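My brother-in-law sent me another video of a machine folding a towel and asked if I'm worried about my job. I run the back half of a laundromat. I have watched 472 videos of machines folding towels. I am still folding towels.

A thing to check for in these videos: the little "8x speed" in the corner. At real speed you could wash the next load, dry it, and raise a child.

Also the towel. Always one towel, always square, laid out flat like it's waiting for the doctor. Send me the one where it does a fitted sheet that came out of the dryer with a sock in each corner. 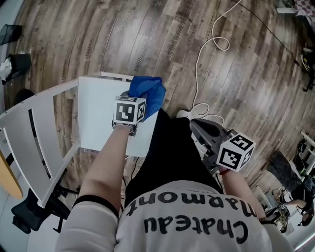 Cloth is the hard part, because it has no shape until you give it one. A car door is the same car door every time. Pick up a shirt twice and you've met two different shirts.

I do believe it's coming. Mathias Ammann, who fixes our dryers over in Karnstead, gives it 2 years. He also gave the big dryer 2 years, and that was in February, and it's dead.

What I'd pay for tomorrow is something that turns shirts right side out. Forget folding. I did 200 of them this week and my thumbs have filed a complaint.

Anyway, the brother-in-law has replied. It's another video. The towel is yellow this time.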